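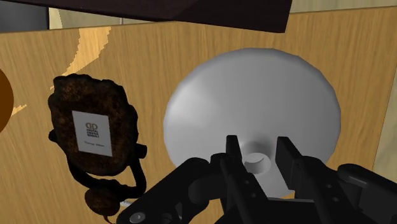

Figure 9.1 Simulated tabletop task: a two-finger gripper positioned over a white, bowl-like object with a raised ring.

Chapter 9
Evaluating a Commercial Simulation Kit

A company that plans to buy a robot arm often meets the vendor's software long before it meets the arm. Demonstrations are given in simulation, trial licenses are issued for simulation, and many purchase decisions are now made on the strength of results that no physical machine has yet produced. The person who signs the order must be able to judge such a product on its merits. This chapter presents a method for doing so and applies it to one kit, the Vavus Tabletop Package, sold by Brinari.

The package is offered as a yearly license. It contains a model of an arm and gripper, a library of household objects, a set of scripted tasks, and a scoring tool. The edition reviewed in this chapter was current on April 10, 2023. At that time the library held 2,000 objects and the license permitted 3,000 scored trials per month. Additional trials were sold separately. Readers should expect later editions to differ in price and contents, although the questions raised here will apply to them as well.

Figure 9.1 introduces the grasping problem that runs through the chapter. The large object is broad and smooth, and its domed surface gives a pair of fingers little to hold. The small hollow ring is a better candidate, and the fingers stand on either side of it. Whether a grasp at this point would succeed depends on values that the figure cannot show: the friction assigned to the surface, the mass of the object, and the force the fingers are allowed to apply. A buyer should ask the vendor for all of these values in writing.

The figure also raises the matter of visual and geometric detail. The rim of the white object is made up of short, straight steps, while the brown object to its left carries a rough, speckled texture and a printed label. Uneven detail of this kind is common in object libraries assembled from several sources. The appearance of an object and the shape used to calculate contact may be stored separately — a finely textured item can have a very simple contact shape, and the reverse is also possible. Section 9.3 explains how to check one against the other.

Two further products are used for comparison. The Dimitrov Bench License has a smaller library but allows the user to edit every physical setting. Cemitz offers its service by subscription and runs all trials on its own servers, an arrangement that raises questions of data ownership. Neither is treated at the same length as the Vavus package, and no overall ranking is given.

The evaluation form in Section 9.5 contains 17 items, grouped under licensing, object quality, contact behavior, scoring, and support. It should be completed by 2 reviewers working separately, who then compare their answers. Differences between them are to be recorded on the form and kept with the purchase file.

Before continuing, readers should review the discussion of contact and friction in Chapter 4 and the sample service agreement studied in Chapter 7. Terms printed in bold in the sections that follow are defined in the glossary.

9.1 Reading the License

The license should be read before the software is installed. Three clauses deserve particular attention in the Vavus agreement: the definition of a scored trial, the treatment of interrupted trials, and the right to publish results. Under the first clause, a trial is counted from the moment the arm model begins to move, whether or not the task is completed.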